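5.3 Working at the table with hand-held grippers

This section is for operators who record garment tasks with the Pullell hand-held gripper. Read section 4 (charging and pairing) first. The rules apply to every table at the Kimside site and were last reviewed in September by Snædís Damgaard and Rizwan Gazi.

Before you start

1. Check that the basket stands firmly before you reach into it. If it rocks when you touch the rim, move it further onto the table.

2. Open both fingers fully and look at the pads. A pad with a loose screw must be changed before recording, also when the looseness is very small.

3. Bring the gripper over the basket with the fingers open. Do not close them until both pads are past the rim.

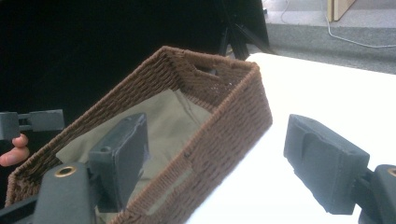 Figure 5-4. Fingers open, the left one above the basket, olive cloth inside.

4. Take the cloth at a fold or at a raised point. Do not press the pads against the floor of the basket to collect flat fabric.

CAUTION: Woven baskets have handle openings in the walls. A finger tip can go into an opening and be caught there. If you feel resistance, stop, open the fingers, and lift straight up. Never pull sideways.

Two operators at one table

Two people may work at the same table only when they have agreed who moves first. The first operator says "in" before entering the basket and "out" when the gripper is clear. The second operator waits with the gripper held still, outside the basket. 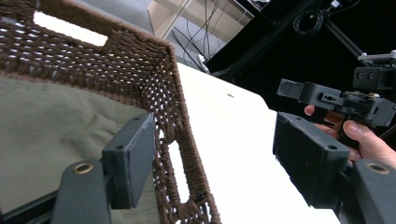
Figure 5-5. Second gripper on the far side, at the right.

5. Keep your free hand away from the space between the fingers, your own or your colleague's.

6. Keep cables behind the far edge of the table. A cable which lies on the work surface must be moved before the next recording, not during it.

Note: The pads are rated by Ulow for 2,000 closings. Write the number from the counter in the table log at the end of each shift. At 900 closings, ask Syafiqah Siregar for an inspection — it takes nine minutes and you can stay at the table.

Trousers and other garments with elastic

7. Lay the garment flat and find the waistband before you close the fingers.

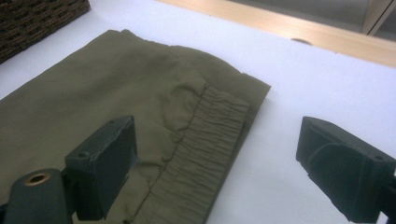 Figure 5-6. Trousers on the table, with the gathered waistband between the fingers.

8. Place one pad on each side of the part you want to hold, then close slowly. Elastic can spring back when it is released, so open the fingers slowly too.

9. Do not drag the pads over the table surface. Lift, move, and lower again.

If a garment is caught in the mechanism, switch off the gripper and call Horácio Carrilho or the shift lead. Do not cut the fabric. Write the event in the table log, even if nothing was damaged.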